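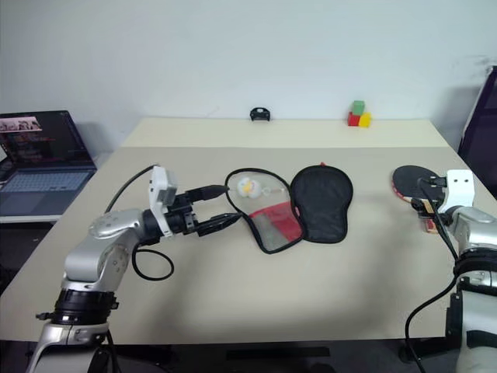
Case open flat, mesh half on the left, solid half on the right.

Varnside Table Tennis Forum > Equipment > Cases and Storage

Thread: Shaped case or rectangular case for a single paddle?

looper_26
Posted February 3, 2025
Photo is my current case, black, paddle-shaped cover on one half, gray mesh and a red fabric pocket on the other. I store one paddle, rubber protector sheets on both sides. Two questions. Does the mesh matter for rubber life? And is a rectangular case worth the extra bag space? I am looking at the Skadard hard shell.

chopblock
Mesh does nothing for the rubber. Oxidation depends on air and light, and mesh lets in both. Your film sheets are doing the work. Put the paddle in with the film pressed flat, no bubbles, and the case becomes a question of impact protection only.

Elimel
Disagree in part. If you zip up a paddle right after cleaning, a sealed case holds the moisture against the edge of the blade. I had a top ply lift on a Hoxha allround blade that way last November. Mesh vents it.

chopblock
Then dry it before it goes in. 12 minutes on the bench is enough with water-based cleaner.

Elimel
At home, yes. At a club where the next group is waiting for the table, it goes in damp.

pips_out_long
On the shape question: the shaped covers are tight at the shoulder of the blade. With thick sponge on both sides and edge tape, mine drags at the seam every time and has started to peel the tape. The rectangular Skadard takes up to two paddles and a sleeve of balls. It is also stiff, so it does not fold flat in a backpack.

looper_26
Mine is 2.0 mm both sides, no tape. No drag so far. What do you keep in the pocket?

pips_out_long
Film sheets and a folded sponge. No balls, they crack when the bag gets sat on.

chopblock
What is the white fluffy thing on the mesh?

looper_26
A small toy on a cord. White with a bit of yellow.

Elimel
Keep it outside the case when it is closed. Anything pressing on the rubber for a week leaves a dent in soft sponge.

chopblock
Agreed on that one.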